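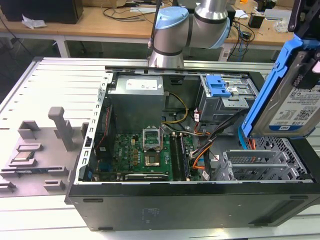 Section 4. Setting up the Neris backup schedule

Complete Section 3 before starting. The Neris service must be installed and the administrator password must be set. Changes to the schedule take effect at the next full hour.

4.1 Create the backup set

1. Sign in to Neris with the administrator account.
2. Open Settings > Backup Sets and select New.
3. Enter a name of up to 16 letters or digits. Spaces are not accepted.
4. Under Source, select the folders to be copied. Subfolders are included unless cleared by hand.
5. Under Target, select the backup drive. The system drive is grayed out.
6. Select Save. The set is listed with the status Idle.

Note: The target needs at least 400 GB of free space. With less, the set can be saved but will stop with error 289 on the first full run.

CAUTION: Selecting Prepare Target erases everything on the target drive. There is no undo.

4.2 Set the rotation

The default rotation keeps four weekly full copies and a daily partial copy between them. To use two target drives in turn:

1. Open the backup set and select Rotation.
2. Change Number of Targets from 1 to 2.
3. Assign a label to each target. Write the same label on the drive or its caddy.
4. Set Change Reminder to the day before the full copy.
5. Shut down the computer and disconnect the power cord before changing an internal drive.
6. After restart, confirm that the label shown under Current Target matches the label on the drive.

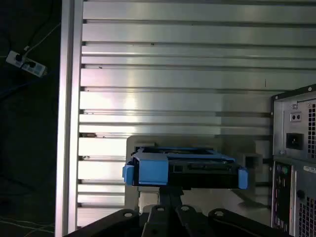

Kwesi Abubakari reports that the reminder is easily missed on shared machines, and recommends sending it to a group mailbox under Settings > Mail as well as to the screen.

Note: If the wrong target is connected, Neris skips the run and writes an entry to the log. It does not overwrite the other set.

4.3 Test a restore

Run a test restore after the first full copy, and again after any change to the source folders.

1. Select Restore > To Another Location.
2. Choose one file and one folder from the latest copy.
3. Choose an empty destination folder.
4. Select Start and wait for the status Complete.
5. Open the restored files and compare them with the originals.

CAUTION: Do not use Restore > In Place for a test. Newer files in the source folder are replaced without a prompt.

4.4 Parts and records

Keep the rotation record with the spare parts. Enter the target label, the date and the initials of the person who made the change. Keep drives that are out of rotation in antistatic bags.

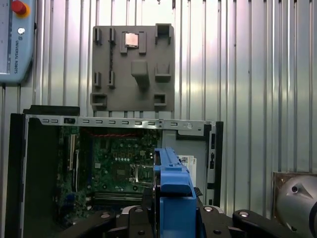
Figure 4-3. Wall-mounted board with clips and pockets.

If a target is retired, remove it under Rotation > Targets before deleting its label from the record. Continue with Section 5, Mail Alerts.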